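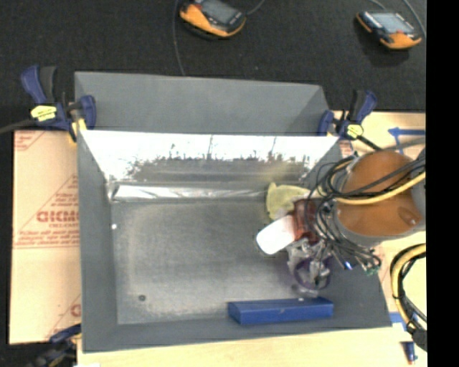
A picking arm over a clamped bin at the Plornico returns hall in Tanton, with one blue block and a second, paler piece on the floor of the bin.

Home | Magazine | Logistics | Manufacturing | Archive | Subscribe

The Last Two Pieces

2 Nov 2022
Reading time: 4 minutes

A full bin is easy. Parts lie on top of each other, every view contains something that can be grasped, and a failed attempt usually moves the next candidate into a better position. Cycle time suffers at the end, when the floor of the bin is mostly bare metal and the remaining parts have settled against a wall.

Plornico, which sorts returned construction toys and molded parts for resale, put its first picking cell into service in April. The hall handles 1755 bins in a normal week. Before the cell, each bin was emptied by hand at one of the sorting benches, and the parts went to trays by shape and then by color. The cell now takes the first pass on most of them.

Fabian Rüegg runs the line. He worked the benches himself before moving to planning, and he measures the cell by a figure the supplier's data sheet does not include: bins closed without a person touching them. In the first full week it was 1114. The others were finished at the bench, usually for the sake of one or two pieces.

"The average pick is fine," Rüegg says. "I don't schedule people around the average pick. I schedule them around the bins that come back."

Walls are the main difficulty. A long block lying parallel to the side of a bin leaves little room for a finger on the near side, and the controller has to choose between a grasp across the short axis and a push toward the center. Reflections add to it. Bare metal returns a bright smear of whatever stands in front of it, and early software versions sent the gripper after patches of color on the wall. Egger, the integrator, changed the lighting and added a check that compares two views before a grasp is approved. False attempts fell. Each pick became slightly slower.

Clamping was a bench worker's suggestion. A bin that shifts a few millimeters during a push puts the calibration out for everything that follows, and the original locating pins allowed that much play. Ordinary bar clamps at the corners solved it. Egger has since quoted for a permanent fixture, but the clamps remain in use.

For the staff, the change is mostly in the shape of the day. Bench work was steady and self-paced. A sorter took a bin, finished it and took another. Work at the cell arrives in bursts: a stretch of monitoring, then a run of stops that each need a decision. Clear the part by hand, nudge it and restart, or pass the bin to the bench. The 33 people on the two shifts rotate through the position, and a turn at the cell is limited to two hours. The first rota had it at four, and complaints of tiredness came from people who had lifted almost nothing.

Bench work has become harder to plan as well. The bins that reach it are the awkward ones, with mixed materials and odd outlines, and the old hourly target assumed a mix of easy and difficult. Plornico dropped the target in favor of a weekly total for the whole hall. Pay was not tied to it before and is not now.

Training took longer than expected. Istska, the software supplier, provided a one-day course that covered the interface and the stop categories. Rüegg added a second day at the cell, spent mainly on recovering from a stalled grasp without a full restart. A full restart costs several minutes – most of the time saved on the bin.

No jobs have been cut. Two vacancies on the late shift were left open after the cell arrived, and one has been rewritten as a maintenance post, with gripper fingers, cable wear and camera alignment in its description. Three sorters applied for it.

A second cell is planned for the other side of the hall. Its bins will have a matte floor.

Related

Lighting for shiny parts: what to ask your integrator
When the hourly target stops making sense
Cable wear on small arms
Rotas for monitoring work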